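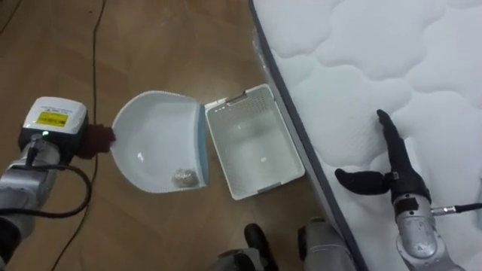

Slide 1. Start on the floor

Good evening, and thanks for coming. I've got 20 minutes, so I'll keep to one room. This is the bedroom talk from the Lestside series, and tonight it's the floor beside the bed.

Most people moving into a new place do the bed first. I used to do it too. You get the mattress down, put the sheets on, and then spend a week walking grit into them. Now I do the floor before any linen comes out of its bag.

(Pause. Ask who has moved in the past year.)

Slide 2. What to have within reach

Dustpan, hand brush, basket. Keep all three on the side you're working on. A dustpan with a soft lip is worth the extra few dollars on a wooden floor, as a hard edge leaves a line of dust behind it every time you pull back.

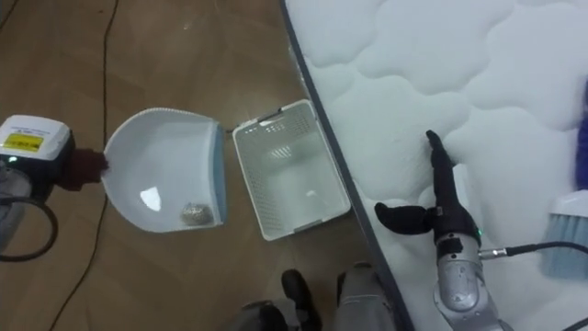

Foil, tape ends and bits of packing go in the pan first. They're easy to see and they jam up the brush if you leave them. Then do the fine dust, with short strokes toward the pan, following the grain of the boards. Keep the pan flat and let the brush do the moving.

The strip right against the bed is the one everyone misses. Get down low for it. If the base still has its plastic on, check the folds, where crumbs and sawdust collect.

(If anyone asks about vacuums: fine for the big areas. I still use a brush along the bed.)

Slide 3. The basket

A perforated plastic basket is good in a bedroom because air gets through it. Leave it empty until the floor is finished. It's light enough to shift with one hand when you need to sweep where it was.

Once the sweeping is done it goes back to being a laundry basket. If your washer and dryer are close to the bed, as they are in a lot of small flats, park it between the two and clothes stop landing on the mattress.

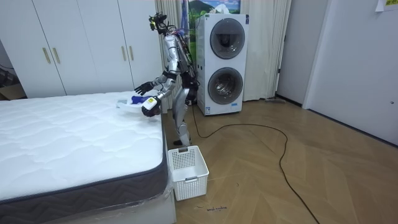 Slide 4. Before the sheets go on

Take everything off the mattress, brush and pan included. Wipe the brush handle before you put it away. Look over the quilting for dust in the stitching, then make the bed.

(Handout is on the table by the door. Questions until 8.)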